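Unit 4 – Taking Notes While People Talk

We use cookies to remember your settings on the Gusell course pages. Accept | Manage

Welcome back! Last time we spent a good long while on reading notes, the kind you make with a book open in front of you and a cup of something warm beside it. Spoken notes are a different animal, and I'd like us to be gentle with ourselves as we start.

A speaker moves faster than your hand does, so please don't try to write everything down. My own transcript of the Ivden talk (you'll find it in your packet) runs to 1,165 words, and a very nice page of notes on it might use fewer than a hundred of them. Write down names, turning points, anything the speaker says twice, and any question that pops into your head along the way – those questions are often the best part of the page when you come back to it.

Leave a wide margin on the left. I know it feels wasteful! You'll want that space in the evening, when you go back over the page and put a word or two beside each chunk to say what it was about.

Now, a little about working at a board. When a group takes notes together, a small board in the middle of the table keeps everybody looking at the same thing, and wiping out a clumsy phrase feels much easier than crossing it out in ink. 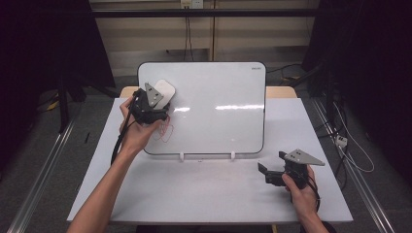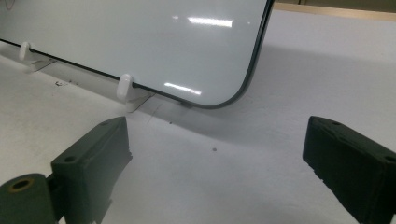

Tabletop whiteboard on its white stand.

If you're the one holding the pen, write larger than you think you need to, and read each line aloud as you finish it, so that your group can correct you while the speaker's words are still fresh in their minds. Copy the board onto paper before you clear it (I have lost more good outlines this way than I care to admit).

For next time:

Listen to the Jirik recording once straight through, with your pen down. Then play it again and take one page of notes.

Trade pages with your partner and see whether you can retell the talk from theirs.

Read the Najafi handout, pages 1 and 2, and bring any shorthand of your own that you'd like to share – odd little symbols are very welcome.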